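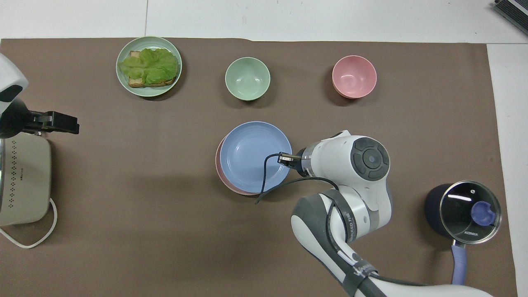 A reader's comment on last month's entry put it to me that lettuce is hardly worth the water it takes to grow, and that anyone with a small plot ought to give the space to potatoes. The comment was courteous and the point has merit. Potatoes store well, they feed a household, and they ask little of the gardener between hilling and harvest. I have nonetheless decided to keep the lettuce bed, and the purpose of this entry is to set out my grounds for doing so and to record how the bed is managed.

The plot in question is one of the narrower allotments on the Rutel side of the gardens. It receives morning sun and falls into the shade of the neighbouring fence by mid-afternoon. Potatoes were tried there for 2 seasons. The yield was poor in the first and poorer in the second, and the tops grew long and pale in their search for light. Lettuce, by contrast, does well in such a position. Afternoon shade delays bolting, and in a hot July that delay is the difference between a usable row and a bitter one.

With regard to water, the reader is correct that leaf crops are thirsty. They are shallow rooted and cannot draw on moisture lower down. My records for the past season show 589 litres carried to the bed from the rain barrel and none taken from the standpipe. I would not describe this as extravagant. The barrel overflows in spring in any case, and the surplus formerly ran down the path and into the gravel, where it did no good to any plant other than the dandelions.

Sowing is done in short rows at intervals of 9 days, beginning in April once the soil can be worked. The common advice is a fortnight, but I have found that a fortnight leaves a gap in June when growth is quick. Seed is scattered thinly and covered with no more than a dusting of sieved compost, as lettuce requires some light in order to germinate. It also declines to germinate in warm soil. Midsummer sowings are therefore made in the evening, after 7 p.m., into a drill that has been watered beforehand, and the row is covered with a damp board until the first seedlings show. The board must be checked daily. A single day's neglect produces a row of white threads and a number of contented slugs.

Four varieties were grown last year. Uvora, a loose-leaf type with a frilled edge, was the most satisfactory and stood longest without running to seed. Plusura produced a handsome head but rotted at the base in the wet spell, and I am inclined to blame my own spacing. The third was a plain cos from saved seed. The fourth, labelled simply Mạc, came from the seed exchange table with no further information and proved to be slow, dark and rather tough. It did, however, survive the first hard frost under a cloth, and for that reason it will be given another season nearer the gate.

Harvesting is by the outer leaves only. The plant is left in the ground and will generally supply a further 4 cuttings before the centre begins to lengthen. Cutting is best carried out early in the day. Leaves taken in the afternoon are limp before they reach the kitchen, and although cold water will revive them, they do not keep. Washed, spun and rolled in a clean tea towel, morning leaves have kept in my refrigerator for most of a week.

The reader asked further whether the outlay could be justified against the price of a bagged salad. I have not attempted the calculation in full. A packet of seed lasts several seasons if kept dry, the barrel was already in place, and the compost is made on site from material that would otherwise need to be hauled away. Labour is excluded, as it usually is in such accounts - a convention from which potatoes also benefit.

There remains the matter of slugs, on which correspondence is always welcome. Copper tape around the bed had no measurable effect. Evening patrols with a flashlight were effective and disagreeable. Boards laid between the rows and lifted at breakfast time gave the best return for the effort, and I propose to continue with them.

The next entry will deal with shallots, which went in late, and with the condition of the shared wheelbarrow.

Filed under: Kitchen Garden, Leaf Crops, Readers' Letters

Print this entry | E-mail this entry

Contact | Copyright, all rights reserved | Back to top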